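About Us

Hi, and thanks for clicking over! I'm Jong-dae Son, and I run the Tevside Fermenting School, which is a big name for what is basically a long kitchen, a very cold pantry and a lot of jars. We teach people to make kimchi, sauerkraut, pickles, miso, vinegar, and pretty much anything else that gets better when you leave it alone for a while.

I started out in 2000 in my own apartment, teaching the neighbors how to salt cabbage. My mother's recipe was "enough salt," so I spent that first winter weighing everything and writing it down, and those pages are still what we hand out in the beginner class (with fewer stains now). The school moved into the old Valente bakery on Ilter Street on 11/1/07. We kept the bread ovens for a while, then sold two of them and used the third as a shelf until Gil-soo talked me into getting rid of it too.

That would be Gil-soo Maeng, my business partner, who came in as a student and complained so much about my soy sauce that I asked him to teach it. He now does all the long classes: soy sauce, doenjang, miso, fish sauce. I do the short ones, plus the knife skills day, plus the dishes.

Classes

Beginner Vegetables is one evening and you go home with a quart of kimchi and a quart of sauerkraut. Please bring a bag that stands up on its own. Pickles and Brines is two evenings. The Bean Class starts every March and meets on and off until the fall, and it fills up fast, so send me a note early if you want in! We take 12-quart crocks in trade toward class fees if they have no cracks, lids optional.

The classroom holds 27 people if everybody likes each other. The pantry stays cooler than the kitchen all year, and we keep student jars on the left side for up to 30 days after class. After that we eat them. I'm kidding, mostly. Gil-soo is not.

We aren't a health clinic, and I get asked this a lot, so I'll say it on this page: I can't tell you whether sauerkraut will fix your stomach. I think fermented food tastes great and I eat it at every meal. If your doctor has you on low salt, talk to them first, and ask me about the rice bran or yogurt sessions, which go a lot easier on it.
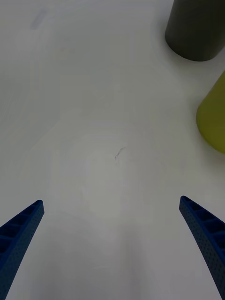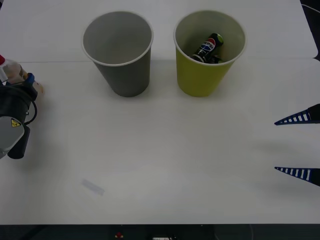
We buy our cabbage and radishes from three farms outside town and our salt from Wurkach, who deliver to the back door and have never once found it on the first try. If you're coming by car, do what they don't: turn in by the blue mailbox, go past the dumpsters, and park anywhere along the fence. Street parking on Ilter is fine after six.

Private groups are welcome. We've done birthdays, a couple of office parties and one very loud bachelorette with a napa cabbage theme. For those, give us two weeks so we can order enough vegetables, and tell us about shellfish allergies, because the regular kimchi has salted shrimp in it. There's a vegan version made with kelp broth that I like just as much.

The phone is usually in my apron, and my hands are usually covered in chili paste, so email works better.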